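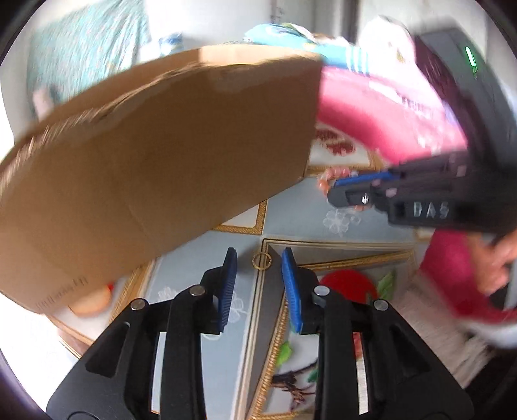
Page last changed: May 7, 2023

Small things and big boxes

Rings, earring backs and spare screws go missing when a large carton is being packed or emptied on the same surface. A thin gold ring is easy to sweep off with a cardboard flap.

Pick up the small things first. Put them in a jar with a lid, then bring the box over.

Keep soft items to one side. Anything padded or made of cloth will hide a ring in a fold, so shake each piece over a light-colored towel before it goes in.

Before you flatten a carton, open all the bottom flaps and run a finger along the creases. Raelene Bolger found an earring this way after two weeks of looking.

If something has already dropped, stop moving things. Turn off the overhead light, lay a flashlight flat on the surface and sweep the beam slowly. Metal will shine back at you.

For the vacuum, stretch an old stocking over the hose and hold it with a rubber band.

See also: Labeling boxes by room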